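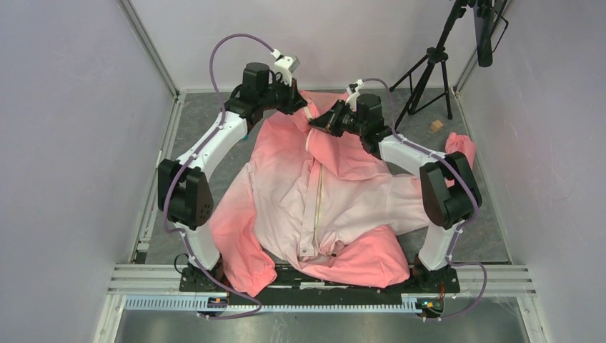
How to Fold a Zip-Up Jacket, and Why Folding Works

A guide for young readers from the Hestatitz Museum of Everyday Things

A jacket is one of the harder pieces of clothing to fold. A towel is a rectangle, and a rectangle can be folded in half again and again without any trouble. A jacket has two sleeves, a collar, a front that opens and a long zipper. When it is dropped on the floor, each of these parts goes its own way. One sleeve may end up underneath the body. The collar bunches together. The front twists so that it is hard to tell which side is which.

This guide explains what the parts of a jacket do, why cloth wrinkles, and how to turn a crumpled jacket into a flat, neat shape. Readers will need one zip-up jacket and a clear space on a floor, a bed or a table.

The Parts of a Jacket

The largest part is called the body. It covers the chest, the stomach and the back. The body is made of a back piece and two front pieces, and the zipper joins the two front pieces together.

The sleeves are tubes of cloth. At the top they are sewn to the body along a line called the armhole seam. The end of the sleeve, near the hand, is called the cuff. The bottom edge of the jacket is called the hem. The collar goes around the neck. It is often thicker than the rest of the jacket and may not want to lie flat.

A zipper has two rows of small teeth. The piece that moves up and down is the slider. Inside the slider is a space shaped like the letter Y. When the slider is pulled up, the two rows of teeth enter the two arms of the Y and are pressed together. When it is pulled down, a small wedge pushes them apart.

Color can be a helpful guide as well. Some jackets are one color all over. Others have a gradient, which means that one shade changes slowly into another. On a pink jacket with a gradient, the sleeve ends and the hem may be a bright coral while the body fades almost to white. If such a jacket is in a heap, the brightest cloth shows where the edges are.

Why Cloth Wrinkles

Most cloth is made of yarn, and yarn is made of very thin fibers. When cloth is bent sharply, the fibers bend too. If they are held that way for a long time, some of them stay bent after the cloth is opened. The line that remains is called a crease.

A jacket left in a heap has many small bends going in all directions, and these can become wrinkles. A folded jacket also has bends, but there are only a few of them and they are mostly straight. Smoothing the cloth before folding makes a great difference.

Finding the Collar First

Before a crumpled jacket can be folded, it must be opened out. Many people begin by pulling on whichever piece is closest. This can tighten a twist.

It is better to look for the collar. The collar is at the top of the jacket, in the middle, and the top of the zipper is close beside it. Once the collar has been found, hold the jacket by both shoulders and lift it. The weight of the cloth will pull the body and sleeves downward, and most of the twists will come out.

Look at each sleeve. If a sleeve has been turned inside out, reach into it from the armhole, take hold of the cuff and draw it gently back through.

Folding, Step by Step

1. Close the zipper. Keep loose cloth away from the slider so that it does not catch. If it sticks, stop and ask an adult for help.

2. Lay the jacket face down, with the zipper against the surface and the collar at the top.

3. Smooth the back with flat hands. Start in the middle and move toward the sides.

4. Fold one side of the body in toward the middle. The sleeve will come with it.

5. Fold that sleeve down so that it lies along the body and the cuff points to the hem.

6. Do the same with the other side and the other sleeve. The jacket should now be a long rectangle.

7. Bring the hem up to the bottom of the collar. For a smaller shape, fold the rectangle in half once more.

Turn the finished jacket over. The collar should be at one end, with the sleeves tucked out of sight.

A thick jacket may spring open again. Press down slowly with both hands to let the air out. A jacket with a hood needs one extra step: fold the hood down over the back before Step 4.

Fold or Hang?

Folding suits soft, light jackets and jackets made of fleece or knitted cloth. Heavy coats are usually better on a hanger, where the shoulders can keep their shape. A damp jacket should always be hung up to dry before it is put away.

An Activity to Try

Choose a jacket and drop it on the floor. Ask someone to time you for 60 seconds while you open it out and fold it. Then try again with your eyes closed, using only your hands to find the collar, the zipper and the cuffs. Which part was the easiest to find by touch? Which part did you mistake for something else?

Write down your results and compare them with those of a friend who used a different jacket.

Words to Know

Armhole seam: the line of stitches that joins a sleeve to the body.
Crease: a line left in cloth after it has been bent.
Cuff: the end of a sleeve.
Gradient: a slow change from one color to another.
Hem: the bottom edge of a piece of clothing.
Slider: the moving part of a zipper.

Published by the Hestatitz Museum of Everyday Things, Department of Learning
13 May 2025

1,041 shares
3 comments

sernine_reader
My daughter is 7 and got all the way to step 5 before the sleeve escaped. We did it four more times. She now wants to fold everyone's jackets.

Room Four, Mwaipopo School
We tried the eyes-closed activity in class. Most of us found the zipper first. Two people thought the cuff was the collar. Please could you do one about socks?

grayteapot
Does face down work for a jacket with big front pockets? Mine always comes out lumpy on one side.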